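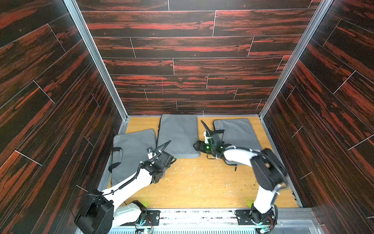 Teaching by remote control has taken over my evenings and I love it, but I've hit a wall and could do with some help. I've got a pair of arms that I drive from a pair of leader arms, everything recorded through Torvik, and the job is picking soft things up by their straps and laying them down somewhere else. Blocks and cups were a doddle, so I was feeling cocky. Then I moved on to grey cushions with black strap handles on a pale wooden floor, one arm working from the left and one from the right, and now my demonstrations are all over the place. Sometimes I go for the strap, sometimes I pinch the edge of the fabric, sometimes I shove the thing sideways first and then grab whatever comes up. I get there in the end nearly every time, but the policy I trained in Lilness dithers above the strap, opens and closes its jaws, and wanders off. I have 911 episodes saved so far. Do I keep recording until it sorts itself out, or is the way I'm driving the problem? Also, is it bad to leave in the ones where I missed and had another go? Would hate to bin them, they took me most of December!

Asked by slowjaw on Holimero, in Teaching and Teleoperation
Tags: two arms, soft objects, wrist cameras, demonstrations

3 replies

twoarmsbetter

Oh, this is a lovely problem, and I've been through the very same thing with tote bags! It's how you're driving. More episodes of the same muddle will give you a better-trained muddle. The policy sees the gripper over a strap and finds that from this exact spot you've gone down, gone sideways and gone for the edge, so it picks a bit of each.

Before you record anything else, write down how the task is done, in the order it's done, on a card by the leader arms. Mine says: wrist over strap, jaws open wide, line the jaws up across the strap, go down, close, wait a beat, lift straight up, carry, lower, open, back off upwards. Stick to it even when you can see a quicker way (you will, all the time, and it's maddening).

Then look through what you've already got and sort the episodes by how you grabbed. I'd bet one of the piles is big enough to train on by itself.
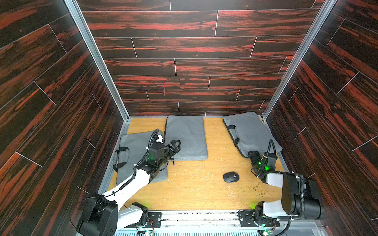 Should both arms move at the same time while I'm demonstrating?

Only when the task needs both of them. If one arm is doing the picking, park the other in the same resting pose for the whole episode and keep your hand off its leader, otherwise every little twitch of your spare hand gets recorded as part of the lesson.

People are always asking me that one so I've popped it in here. When you do get on to two-handed lifts, which are brilliant fun by the way, decide which arm goes first and keep it that way round. My left always takes hold first and the right follows once the left has closed. I tried doing them together, and my right hand lagged a bit differently each time, and the poor policy never settled.

About the misses: keep some, but only the tidy ones. A good recovery goes up, realigns, comes down again. If you flapped around for ages before you got it, leave it out of the training set. You don't have to delete it, just move it to another folder, so your December isn't wasted.

gravyboat_gripper

just slow down mate. 3 seconds longer on the approach fixed mine. also sweep up

twoarmsbetter is right about the card

nightshift_nudger

Great advice above, and I'd like to add a bit about looking, which I think matters just as much as moving.

When you drive with your own eyes on the cell you know a great deal that the robot doesn't. You can see round the side of the gripper and you know the strap is lying flat. The policy only gets the camera pictures. So try a session where you drive from the camera views alone, with the screen in front of you and the cell behind you. The first go is horrible! I dropped everything. By the end of the evening, though, I was pausing in useful places without meaning to, to get a proper view from the wrist before committing to the grab.

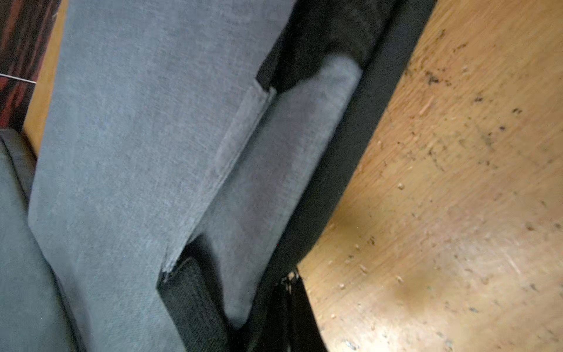
Once you've got used to it, build that pause into the routine. Mine comes at the point where the wrist view shows the part I'm going to take hold of with a bit of floor beside it. The floor gives an edge to line up against, where a view full of nothing but fabric tells the policy next to nothing about where it is. Grey on grey is hard work at close range, so I come in from the side with the most contrast whenever I've got the choice.

The other thing is where you start. For ages I reset my objects to what I thought were random positions and they were nothing of the sort, I have a habit of putting everything back roughly square. Now I've got 7 starting layouts on a sheet of paper, some of them downright awkward, with things overlapping or turned at silly angles, and I go through the sheet in order and then round again. It's dull for the first lap and after that you fall into a nice rhythm with the radio on.

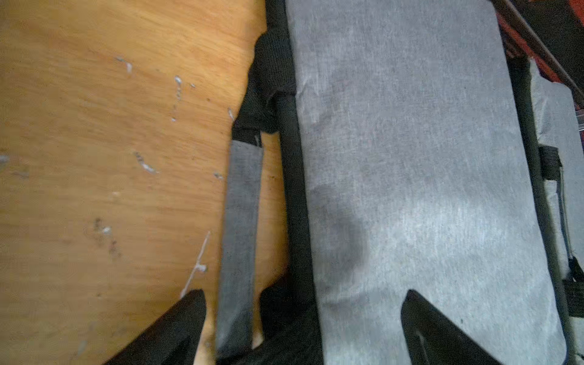

Watch your jaw opening as well. I used to open mine by feel on the leader trigger, so it was half open in one episode and wide in the next, and with anything flat and floppy that changes how you need to come down on it. Full open every time on the approach, fully closed on the grab, nothing in between unless the task truly needs it. In the Torvik viewer you can plot the jaw value against time for a whole batch, and a good batch is nearly one line with the odd late one. A bad batch looks like spaghetti. It's ever so satisfying watching the spaghetti go away over a few evenings.

As for numbers, my strap task at the Dadgate workshop ended up at 1780 episodes, but it was working nicely long before that and I only carried on because I was enjoying myself. Take your tidiest pile, train on that alone, and see whether the dithering above the strap eases off before you record any more.

slowjaw

Thank you all, this is fantastic! Sorted the first batch tonight and the edge pinches are a far bigger pile than I'd have guessed. I've written my card out, and it says strap only. Driving from the screen is next, so wish me luck. gravyboat, point taken about sweeping up.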